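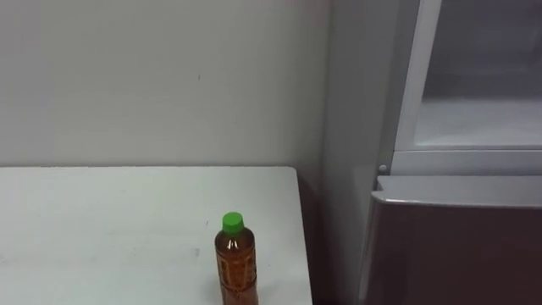
If you are choosing between grippers for a home arm, do your comparing in the kitchen, with the sort of thing you really mean to have it pick up. I spent most of May with foam blocks on the workshop bench and learned very little from them, as almost any gripper will hold a foam block. A full drink bottle is a far better test. One like this, with tea in it and a bright green screw cap, gives you a narrow neck and a rounded shoulder in one go, and the green stands out beautifully from a white table and a pale wall, so the camera has something easy to look for while you get everything else right.

I have been trying two grippers at home, the Fetden with its two flat fingers and the Toma, which has softer, curved ones, both on the same Pallitum arm. What follows is what I'd pass on to anybody starting out.

Clear the table first. One bottle and nothing else, until the arm can manage that ten times running. It is very tempting to add a mug and a cereal box on the first evening (I did, and spent the rest of it with a mop).

Put the bottle near a corner, then try it in the middle. My Pallitum reached the middle happily but came at the corner from a steep angle, and the Fetden's fingers kept knocking the cap. Lowering the approach cured it.

Grip on the label or on the shoulder? With the Fetden, on the label every time, as the flat fingers slide off anything that slopes. The Toma will take the shoulder quite nicely, provided you close it slowly - I set the closing time to 2000 milliseconds and have left it there ever since.

Weigh what you are lifting. Kitchen scales are fine. My practice bottle came to 322 grams partly filled, and I do all my early runs at that weight before moving on to a full one.

Mind the fridge. If yours stands beside the table, as mine does, set a limit in the controller so the elbow can't swing that far, and check it with the doors and drawers open as well as shut. Do this before you fit either gripper, please!

Wipe the finger pads between runs with a barely damp cloth and let them dry. The Toma's pads pick up dust dreadfully.

After 77 lifts with each, the Toma stays on the arm for bottles and jars, and the Fetden comes out for boxes and packets. The spare pads for both are sold by Vosthorpe, in pairs, and they fit with a small crosshead screwdriver.

Page last changed 8/30/24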